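Open day at the Granside mill, Protthorpe

I'd been meaning to get out to Protthorpe for ages, and the Granside open day finally gave me an excuse (well, that and the 12 dollar ticket, which included a cuppa and a scone!). The dye house was my favourite colour-lover's heaven, all steam and big vats, and our guide happily took questions about greens for ages. 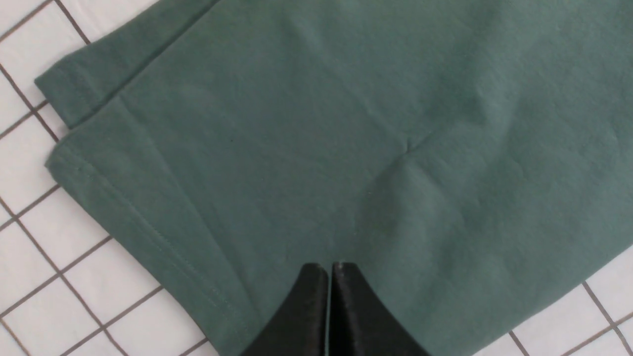
The factory shop

Soft sage green jersey is my weakness, so you can guess how this went. Seconds start at 14 dollars and the rummage bins are out the back, past the Fereo knitting hall. I was in there longer than on the tour itself – no regrets.

Getting there

Park behind the Srivastava bakery, it's a 400 metre walk and the footpath is flat the whole way. Next open day is in August, and bring cash for the tea room.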